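This site uses cookies to remember your language choice and to count visits. By continuing you accept this. Accept | Manage settings

About Tutora

Most pages like this one begin with a founder who had a dream. Ours had a spare room and a grudge. Aarti Lodhi had sat through a great many evening classes as a student, paid for most of them herself, and come away from too many with a certificate and very little else. She started Tutora to find out if a small school could run classes for adults in which people learned the thing on the label. We are still finding out. Some of our courses do this well. One or two don't yet, and we say which further down.

What we teach

We teach handwriting, letter writing, drawing, brush calligraphy, bookbinding and a little paper repair. All of it is done by hand and most of it sitting down. We teach adults only. There are good places for children and we will happily point you towards them, but we don't have the staff or the right chairs.

You will find a lot of claims online about what this sort of class can do for you. We have read that handwriting cures poor sleep, that drawing makes you better at your job and that ten minutes with a brush each morning will lower your blood pressure. Perhaps. We have not seen anything that would persuade us to print it on a leaflet. People tell us they enjoy their evenings here, and we believe them, but we don't sell evenings here as treatment for anything. If your hand shakes, or hurts, or has changed lately, please see a doctor before you see us.

We are also wary of the word "talent". Students bring it up in the first week, usually to explain why they haven't got any. Edivaldo Bastos, who teaches drawing, has a rule that it isn't to be used in his room until the final session, by which time most people have forgotten to ask.

How the classes work

A standard course is 34 hours of teaching, spread over one or two terms depending on the subject. We settled on that after trying shorter ones. The short courses sold better, and we could have filled them over and over again, but when we asked people to come back later and show us what they could still do, a good few couldn't do much. So we dropped them. Our accountant was not pleased and has mentioned it since.

The fee for an evening workshop is £80, with materials. Full courses are priced separately and the current list is at the front desk, or we can post it to you. There is no joining fee. There is no "early bird" price either, as we have never understood why the person who books in a hurry should pay less than the one who thinks it over.

You may leave a course after the first three sessions and have the rest of your money back. We ask you why, but you don't have to answer. Urmila Nishad keeps the replies in a folder and reads them out at our staff meeting each January. It is not a cheerful meeting. A fair amount of what we have changed began in that folder, including the lighting in the back room, the length of the tea break and the whole of the old beginners' syllabus for bookbinding.

Brush calligraphy

This is the course we get asked about most, and the one where we do the most talking people out of things. New students tend to arrive with a shopping list they have found somewhere, and it is nearly always too long. You need one decent brush of middling size, ink, cheap paper and plenty of the cheap paper. You don't need a set of twelve. You don't need an ink stone with a story attached. Vikas Bhatia, who leads the course, wrote with the same brush for most of his own training and will tell you that the second one made no difference at all.

He does allow that a stand is useful. A brush left standing on its tip in a jar will be ruined in time, and hanging it up after washing is an easy habit to get into. Whether the stand needs to be handsome is another matter, and staff opinion is split.
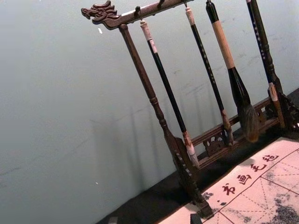 A brush rack in dark-stained wood, with a dragon's head at the end of the crossbar.

Beginners spend the first weeks on single strokes. This is dull, and we would sooner tell you now than have you discover it after paying. Vikas has tried brightening it up with whole words from the first evening, and the results looked lovely on the wall for a fortnight and then the same faults turned up in everybody's work. He went back to strokes. If you want something to frame by the end of the first night, there are workshops elsewhere that will give you that, and there is nothing wrong with wanting it.

We don't hold exams in brush calligraphy. There was a suggestion that we take up the Khurana grading scheme, which would have meant levels, badges and a fee for each one. We looked at it for a whole term. We couldn't see what a student would know at the end of a level that their teacher hadn't told them already.

Who we are

Aarti Lodhi runs the school and teaches handwriting. She answers most of the email herself, a little bluntly at times.

Vikas Bhatia teaches brush calligraphy and fills in for letter writing.

Edivaldo Bastos teaches drawing, on paper, from things in front of you. He doesn't teach from photographs and would like this to be known before people sign up.

Edileuza Lacerda teaches bookbinding and paper repair. She worked for years at the Drorov bindery before it closed and brought a good many of its tools with her.

Urmila Nishad looks after bookings, refunds and the folder.

Where we are

We are on the upper floor of the Sakorora building, above the shop. The stairs are steep and there is no lift, and we know this keeps people out. We have asked the landlord about it more than once and been given warm answers and no lift. In the meantime Edileuza teaches one bookbinding group in a ground-floor room across the yard, and if you need that room for another subject, ask us and we will try to arrange it. We can't promise. It is small and other people want it too.

Things we are not good at

Our left-handed teaching is weaker than it should be. Aarti is working on it, and for now left-handed students in handwriting get an extra session free of charge.

The letter writing course doesn't know what it is. Half the people who sign up want to improve their style and the other half want someone to tell them how to complain to the council. We may divide it in two.

We are slow on the telephone.

Our numbers

We used to print a satisfaction score on this page. It was very high, as these scores always are, and it came from a form handed out on the last evening while the teacher was standing in the room. We have taken it down. What we can tell you is that 372 people have finished a full course with us. We don't know how many of them still write, draw or bind anything. We have begun writing to former students to ask, and will put the answers here when we have enough of them to mean something, good or bad.

Visiting

You are welcome to sit in on a class before booking, except in bookbinding, where there are knives out and no spare elbow room. Write or ring a few days ahead so the teacher knows to expect you. Nobody will try to sign you up on the stairs.

Page last checked 09/01/2025

Get our newsletter. One email a term, course dates and fees only. Enter your email address. You can unsubscribe at any time.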